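Swapped graspers on the suturing rig again, so here comes a grip thread. Get a snack 🧵

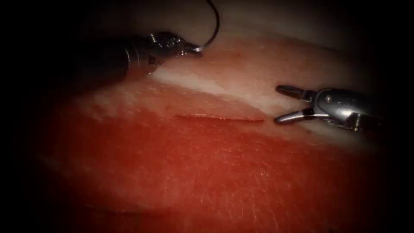 So-yul Shim: are you still on the stock jaws? The Kasteveo ones felt mushy to me when I tried them, like there was a delay between my fingers closing and the tip closing.

**2/** Good question from So-yul, and no, the stock jaws came off in May! I've been going back and forth between the Kasteveo grasper and the Rusteo one ever since. The needle driver on the left stays the same the whole time, otherwise I'd never know what I was feeling.

**3/** I do get the mushy thing. On the Kasteveo it's the last little bit of travel, right before the jaws meet. You close, you close, and then it sort of catches up with you. Turning up the grip gain in the controller helped a lot (thank you Su-bin Ma for the settings file, I owe you lunch).

**4/** The Rusteo is the opposite. Super crisp, closes the second you think about it, and it will absolutely chew up a practice pad if you're heavy-handed. Which I am, before coffee.

**5/** Numbers, for the people who like numbers: 176 needle passes so far, 62 of them with the Rusteo. Dropped needles: 3 with the Kasteveo, 2 with the Rusteo. Please don't do statistics on that, I drop needles when my playlist changes.

**6/** What I care about way more than drops is the edge of the cut. Can I lift it a hair, hold it, and let the needle come through without the whole thing sliding? With a straight slit in a soft pad you feel every bit of slip. The Kasteveo wins here, and I did not want it to (the Rusteo wrist is so much nicer to clean).

**7/** Camera side note: still the fixed one, still dark in the corners. I keep meaning to redo the lighting and then I start suturing and forget. The middle is bright enough to work in, and the shine off the metal bugs me more than the shadows do.

**8/** Somebody asked about the Nakstead controller. I had it for one afternoon! Loved the hand grips, hated the foot pedal, which clicks like a stapler. The wrist rotation was smoother than on my Do unit, especially when you're rolling a curved needle all the way around. I'd want more time before saying anything mean or nice about it.

**9/** Next up is the Kasteveo with softer jaw pads, same cut length, same thread, gain left where Su-bin put it. So-yul, if you still have your old settings, send them over and I'll run them too. I want to know if your mushy is my mushy.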